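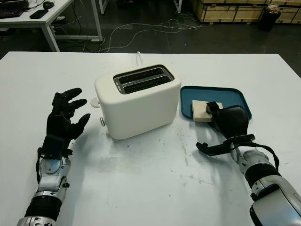 White two-slot toaster on a white table

Home Topics People Places Periodicals Contribute

The Trukum Almanac

The Trukum Almanac was an illustrated yearbook of the labour movement, issued each January by the Nedotus printing co-operative in the port town of Nirkano. It combined a working calendar with verse, short essays, tide tables and engraved allegorical plates, and was sold mainly through union halls and the reading rooms attached to them. Scholars of the period value it chiefly for its plates, in which a provincial workshop adapted the decorative language of the European socialist press to local trades and local weather.

The almanac took its name from the Trukum, a sandbar at the harbour mouth where dock labourers held open-air meetings at low water. The name appears on every cover, usually on a ribbon or scroll, and the bar itself is shown on several of them.

Origins

Nirkano grew quickly in the last decades of the nineteenth century, when coal loading and ship repair drew workers from the inland districts. Several newspapers served the town, all of them owned by merchants. The Nedotus co-operative was formed by compositors who had been dismissed from one of these papers after a dispute over night rates. Its early output consisted of rule books, dance tickets, funeral cards and handbills.

The first almanac was a plain sheet meant to be pinned to a wall. It listed saints' days beside the anniversaries of strikes, with the latter printed in red. Demand was strong enough for the co-operative to produce a stitched booklet the following year, and the booklet form was kept until publication ceased. At its height the almanac ran to 40 pages and had a printing of roughly 2000 copies, a large number for a town of that size.

Content and design

A typical issue opened with a calendar in which each month faced a full-page plate. The figures in these plates were drawn from a small stock. A woman in a loose gown, generally taken to be Liberty or Labour, held a sheaf, a lamp or a child. A seated man with a hammer represented the skilled trades. Coal trimmers, who had no settled emblem in imported prints, were given a wreath of seaweed, a device found nowhere else.

The borders are more distinctive. Vines and wheat ears, common in socialist decoration everywhere, were gradually replaced by kelp, knotted rope and the leaves of coastal shrubs. Letters from readers suggest that the change was welcome. One correspondent complained that earlier issues had shown "a harvest none of us has ever brought in."

The text was uneven. Much of the verse was reprinted without credit from overseas papers, and the essays on political economy were often summaries of pamphlets already available in the reading rooms. Original writing appeared mostly in the section headed "Along the Quay," which carried sketches of working life, recipes, and obituaries of members. The obituaries remain an important source for family historians, as the town's burial registers for the same years were lost in a flood.

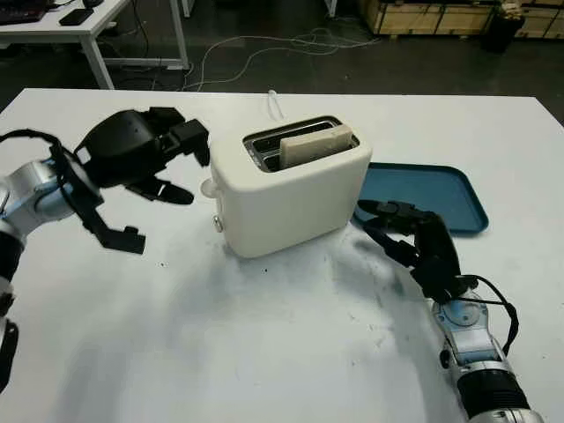 The Bajwa plates

The best-known plates are those signed Bajwa. Little is recorded of the artist, who appears in the co-operative's wage book under the single name and was paid by the block. The signed plates cover 10 issues. They can be recognized by their heavy outlines, low horizons and a habit of setting the rising sun off to one side, behind cranes or rigging, where most artists of the movement placed it squarely in the centre.

Debate has centred on whether Bajwa had formal training. Ngaio Partington, whose catalogue of the plates is the standard reference, argued that the handling of drapery points to time spent copying from plaster casts, probably at an evening school. Talha Soomro has taken the opposite position, tracing the same folds to a set of imported banners that hung in the Nirkano hall and could have been studied there at any time. Both agree that the later blocks were cut by another hand, and that some of the delicacy of the drawings was lost in the cutting.

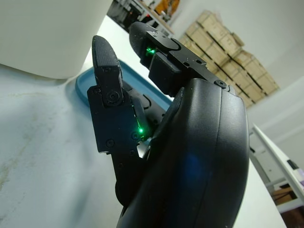
Black robotic hand seen from close by, with a green light in one finger

Symbolism and reception

The almanac's imagery has been read as a kind of civic religion. Its calendar borrowed the rhythm of the church year, with fasts and feasts given new meanings, and its new-year plate regularly showed a procession moving toward light. Partington described this as a conscious programme on the part of the editors. Soomro was more cautious, noting that the printers kept a supply of devotional ornaments for funeral work and tended to use whatever was already in the case.

Contemporary opinion was divided along similar lines. The town's clergy objected to the red-letter strike days, and one school forbade pupils to bring the almanac into class. Within the movement itself, some members held that the plates were a waste of good paper and that the money would be better spent on plain facts about wages.
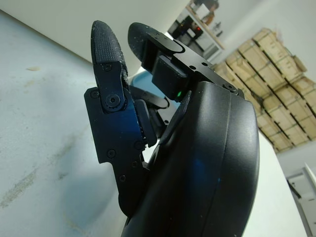
These objections were raised at the co-operative's annual meetings over several years and had some effect. The number of plates was reduced by half, the paper became thinner, and "Along the Quay" was expanded to fill the space. Sales fell. A return to the full set of plates was announced but took place for only 2 issues before rising costs, and the departure of the senior compositors, brought the almanac to an end. The co-operative continued for a time as a jobbing printer and was then absorbed by a larger firm inland.

Collections

No complete run is known. The largest group of issues is held by the Nirkano town library, together with the wage book and a number of the original woodblocks, several of them split or wormed. Copies in private hands usually lack the January plate, which was commonly removed for framing. A display of the blocks and modern impressions taken from them closed on August 31, 2019, and the impressions were afterwards added to the library's reference file.

The reading room keeps a card index of persons named in the obituaries, arranged by trade and then by surname. It does not include the names of women listed only as widows, who must be searched under the husband's entry.

See also: Nedotus co-operative; Labour calendars; Union banners; Wood engraving

Shares 40 Comments 2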